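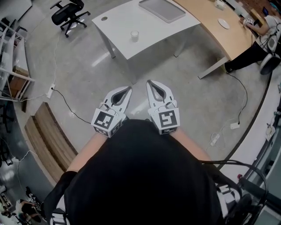

Eirlys Gittins wrote in after my September column to say that unit pricing on supermarket shelf labels is already compulsory for the big chains, so she could not see what there was left to argue over. A shopper who wants the price per 100 grams can read it off the label.

She is right about the rule. My complaint is with the way the labels are laid out and which unit they use, and on both points the shopper is poorly served.

Take dishwashing tablets. At my local store one brand is labelled per 100 grams and the brand beside it per tablet. Both figures are correct. They cannot be compared without turning the box over, finding the net weight and doing a division in the aisle. Toilet paper is worse, with one pack priced per 100 sheets and another per roll, when the rolls differ in sheet count.

Then there is type size. The selling price on a standard label is set at 32 point. The unit price on the same label is a fraction of that, in grey, and on the bottom shelf it sits at ankle height. An older customer with ordinary reading glasses has to crouch to get it. Loretta Ferreira suggested to me that people who care will crouch. Some will. A labelling rule should be judged by how it works for those who can't.

Specials cause a third problem. When a 500 gram jar is marked down, the promotional ticket usually hangs over the permanent label and hides the unit price of the 200 gram jar next to it. If the larger jar is still dearer by weight after the discount, the one figure that would show it is behind the cardboard.

I would change three things. Fix one unit for each product category and apply it to every brand in that category. Set the unit price at no less than half the height of the selling price, in the same colour. Treat a covered label as a missing label for enforcement purposes.

Retailers will object to the cost of reprinting. Shelf labels are reprinted whenever a price changes, and many stores have moved to electronic ones, where a new layout is a change to a template. Small independents could be given a longer period to comply, or left out as they are now.

Demyd Kravchuk would go further and put the unit price on the checkout receipt. I have no objection, though by then the jar is in the bag.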